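Haugland Desktop Arm, Ziron servo set
Part no. 816 -- in stock at Drollville

We love this little arm! The brackets are all 3D-printed, the servos sit out in the open, and you can get at nearly every screw without taking half the thing apart (if you've ever rebuilt a sealed one, you'll know what a treat that is).

Setting it up is quick. Clamp the base to the table edge first, then run the cables with the arm at full stretch, so the loops between the joints have enough slack. Lay down a sheet of paper, put a small block on it and bring the finger to one corner. Do this at 9 different spots and save each one in Kornus. 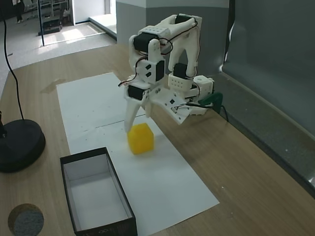 Fingertip at the corner of the yellow cube, with the base clamped on at the right.

Check the clamp again after 2 hours of running -- it does settle a bit. Every 196 hours, go over the bracket screws and look for rubbed wires near the wrist. Swapping a servo is a lovely quick job: centre the new one before the horn goes on, then redo the corner check.

Since October the spare finger set comes in the box.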